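Braveck in short posts, for anyone planning a day or two there. I have lived here a long time and get asked the same things, so I'm putting it all in one thread. 3/6/26
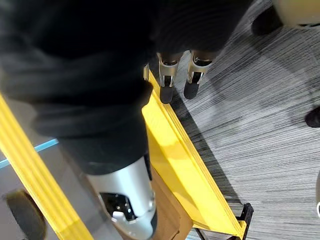
Black sleeve, silver fingers and a bit of cardboard.

1/ Braveck sits where the Rundar bends twice before it drops into the lower valley. The old town is inside the first bend, on the west bank. The newer streets are on the east bank and go up the slope as far as the quarry road.

2/ The two sides were separate parishes until the stone bridge went up. Before that you crossed by flat ferry, and when the river was high you didn't cross. Older people on the east bank still say they are "going over" when they go to the shops.

3/ The west side grew up round the wool market. The long low building on Market Row was the weighing hall. It has been a school, a grain store and a dance hall, and is now the library. Go in and look up at the roof beams. Entry is free.

4/ The east side came with the quarry. Most of the terraces were built for quarry families, all from the same grey stone. Hofstetter Street is the steepest and has 303 steps from the river path to the top. There is a handrail on one side only.

5/ If you don't fancy the steps, the number 2 bus goes up from the bridge every 60 minutes. It does not wait. The last one down is earlier than you would expect, so check the board at the stop.

6/ Parking. Don't try Market Row. The car park by the old tannery is a short flat walk from everything on the west side. It takes coins and cards, but the card reader is often out of order.

7/ Gruten is the village upstream, 3 miles by the river path. The path is level and mostly gravel, muddy after the second gate. Gruten has a church with a separate bell tower, a pub and a ford. The pub does food at lunchtime but not in the evening.

8/ Why is the tower separate? The ground under the church was too soft to carry the bells, so they built on the rock across the lane. You can go up it in July, when the church holds its open days. The rest of the year it is locked.

9/ The Rundar floods. There are marks cut into the wall by the bridge showing how high it has come. The top one is above my head. If the lower path is under water, use the upper path through the allotments - it is signposted from the library.

10/ Food in Braveck itself: there is a bakery at the west end of the bridge, which sells out early, and a café in the old toll house. The east side has a chip shop at the bottom of Hofstetter Street. People eat on the steps.

11/ Someone has asked about dogs. Fine on the river path, on a lead past the second gate as there are sheep. Not allowed in the library. The toll house café lets them in the back room.

12/ Someone else asked about trains. The station closed years ago. The old line is now the cycle track on the east bank, and the platform is still there if you look behind the chip shop.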